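Protokoll der Sitzung der Arbeitsgruppe Trinkwassernetz Ultcombe
Montag, 16. März 2020, Sitzungsraum Betriebsgebäude
Beginn 9.30 Uhr, Ende 11.15 Uhr

TOP 1 Protokoll der letzten Sitzung
Ohne Änderungen genehmigt. Die Frist für die Nachlieferung der Rohrstatik (alter TOP 5) ist verstrichen, der Punkt bleibt offen.

TOP 2 Erneuerung Leitung Lavow
Auf einer Länge von 700 m wird die Graugussleitung DN 200 durch duktiles Gussrohr mit Zementmörtelauskleidung ersetzt. Verlegung in offener Bauweise, Regelüberdeckung 1,20 m. Die Querung der Landesstraße erfolgt im Schutzrohr. Die verkehrsrechtliche Anordnung liegt noch nicht vor. Betroffen sind 198 Hausanschlüsse. Die Anschlussleitungen werden bis zur Grundstücksgrenze in PE 100 neu hergestellt, Wasserzähleranlagen bleiben unverändert.
Der Notversorgung über oberirdische Leitung DN 50 wird zugestimmt. Spülung und Beprobung vor Inbetriebnahme nach Spülplan; Freigabe erst nach Vorliegen des mikrobiologischen Befundes.
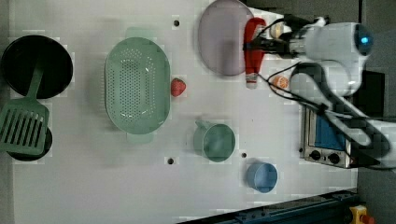
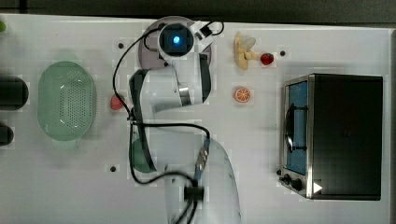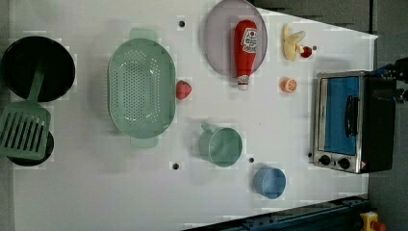

Lavow merkte dazu an, die Notversorgung müsse auch den Hydranten am Friedhof einschließen, andernfalls sei der Löschwasserbedarf im oberen Ortsteil während der Bauzeit nicht gedeckt. Der Nachweis wird vom Planungsbüro ergänzt. Eine Ersatzentnahmestelle am Löschteich ist zu prüfen.

TOP 3 Druckzone Campos
Bei der Messung am Übergabeschacht wurden nächtliche Druckschwankungen festgestellt. Als Ursache kommt das Regelverhalten des Druckminderers in Betracht. Das Ventil wird ausgebaut und der Steuerkreis gereinigt. Danach Wiederholungsmessung über sieben Tage mit Datenlogger, Aufzeichnungsintervall eine Minute. Ein Austausch der Armatur wird bis zum Ergebnis zurückgestellt.

TOP 4 Hochbehälter Mokby
Reinigung der linken Wasserkammer in der letzten Märzwoche. Die rechte Kammer bleibt in Betrieb. An der Einstiegsleiter ist die Fallschutzschiene zu prüfen, das Prüfbuch ist unvollständig. Angebot für die Erneuerung der Be- und Entlüftung mit Feinfilter wird eingeholt.

TOP 5 Verschiedenes
Schieberkarten Blatt 4 und 7 sind nach der letzten Einmessung zu berichtigen. Der Schlüssel für den Schacht Campos Süd fehlt weiterhin.

Nächste Sitzung nach gesonderter Einladung.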